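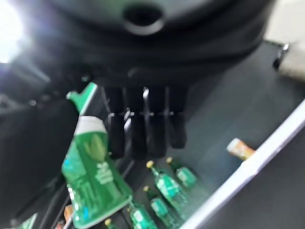 Attachment 1. Black gripper, four fingers pointing down.

Ticket 217
Product: Zivomgate Delivery, video module
Opened: Apr 9, 2019
Opened by: Bok-nam Sung, Brekke Records
Assigned to: Volodymyr Pylypenko
Priority: Normal
Status: Resolved

Subject: Audio drifts behind picture in Nanitz video after delivery

Bok-nam Sung:
The video for the Nanitz single "Undon" plays in sync from our master file. The version that comes back from Zivomgate starts in sync and drifts. By the last chorus the vocal is clearly behind the mouth movement. Same result on two stores. Source is ProRes 422 HQ, 1080p, stereo PCM. I have re-uploaded the same file and the drift is identical.

Volodymyr Pylypenko:
Please confirm the frame rate and audio sample rate of the source. Also confirm whether the audio in the video file is the same master that was delivered with the single.

Bok-nam Sung:
23.976 fps. Audio is 48 kHz according to the export settings. It should be the same master. Joon-young Bang did the final edit, so I have asked him.

Joon-young Bang:
The single master I received was a 44.1 kHz WAV. I laid it into a 48 kHz timeline and exported. No speed change applied. Playback here is correct from start to finish.

Volodymyr Pylypenko:
Checked the uploaded file. The audio stream is 48 kHz and its duration matches the picture. The frame rate in the container header reads 24.000, but the frame timestamps are spaced for 23.976. Our transcoder takes the header value, so the picture runs slightly fast and the audio does not. That matches the drift you describe.

Steps:
1. Re-export from the timeline with the frame rate set explicitly to 23.976. Do not use "match source."
2. Check the header with a media inspector before upload.
3. Upload as a replacement asset under the existing ISRC. Do not create a new release.

Joon-young Bang:
Found it. The opening titles were supplied at 24 fps and "match source" took the rate from the first clip. New export reads 23.976 in the header.

Bok-nam Sung:
Replacement uploaded. The form rejected it at first with error 63.

Volodymyr Pylypenko:
Error 63 means the old asset is still locked by a store. I released the lock and restarted the job. Transcode finished, no drift at the end of the file. Please check on your side.

Bok-nam Sung:
Both stores now show the new version. In sync to the last frame. The thumbnail on one of them is still the old one.

Volodymyr Pylypenko:
Thumbnails are cached by the store and refresh separately. Closing this ticket. Reopen it if the old thumbnail is still there after 8 days.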